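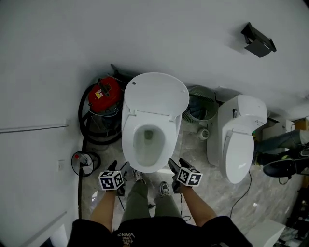

Hand-held grippers, one on either side of the toilet, with the marker cubes above the grips.

Ristemeck project group, minutes of the monthly meeting
Held at Brerberg, Jan 10, 2018

1. Minutes of the last meeting
Agreed, with one small correction: the spare grippers are kept at Drerkance and always have been. Apologies to our colleagues there, who were very good about it.

2. Bathroom recordings
We spent most of the morning on this and it was a thoroughly enjoyable discussion, if rather a long one. The set now stands at 602 recordings, against the 400 we promised in the plan, and the group wished to record its warm thanks to everybody who has spent so many hours bent over a toilet on our behalf.

The method remains as agreed in May. A person works with a gripper in each hand, the cubes give us the position of each hand, and the policy is trained on those paths with no robot in the room at all. It was asked whether white cubes are a poor choice next to white porcelain. The Hnatiuk team had looked into this and found that the black squares on the patterns matter far more than the colour of the cube, so we shall leave them as they are (to the relief of those who would have had to repaint them).

Tracking does still suffer when a hand goes low at the front of the bowl and the cube tips away from the head camera. There was a good deal of friendly disagreement over whether to add a second pattern size or simply ask people to keep their wrists a little higher. We settled on trying the wrists first.

3. Results on the robot
Lid closing is going nicely. Seat lifting is not there yet, and the arm tends to stop short of the rim. Retraining without the recordings that had tracking gaps helped in 2 of the 3 test rooms. Drerkance will repeat the third.

4. Actions
Brerberg: revise the instruction sheet on wrist height.
Hnatiuk: send round the list of recordings with gaps.
Drerkance: repeat the test and bring two spare grippers next time.

5. Any other business
The kettle at Brerberg is to be replaced, and was spoken of fondly.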